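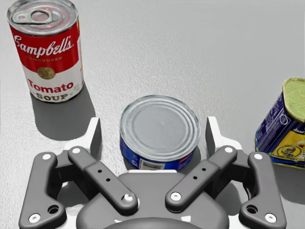

Pantry Supper Night Is Back!

April, by the Eshun Street Kitchen newsletter desk

We have a date on the board again — Friday evening, doors open at 5:30 — and I couldn't be happier about it. If you missed the last one, the idea is simple: everybody cooks something that starts with a can. Tomato soup poured over rice and baked until the top goes crisp, tuna mashed with lemon and capers, chickpeas fried in too much oil (there is no such thing as too much oil). Last fall's sign-up sheet ran to 221 names and we still had people bringing chairs from home!

Moletti Bakery is sending bread again, the dark seeded kind that went so fast, and the folks at Zallero are lending us 2 big warming trays. Please label your dish if it has nuts, fish or dairy in it. Index cards will be on the table by the door.

We're also collecting for the spring shelf. The goal is 1,000 cans by the end of the month, and soups and fish go quickest. Low-salt anything is very welcome, and so are pull-tab lids, which save a lot of trouble for neighbors without a can opener. Drop them in the front hall any morning before noon, or just bring a bag along with your supper.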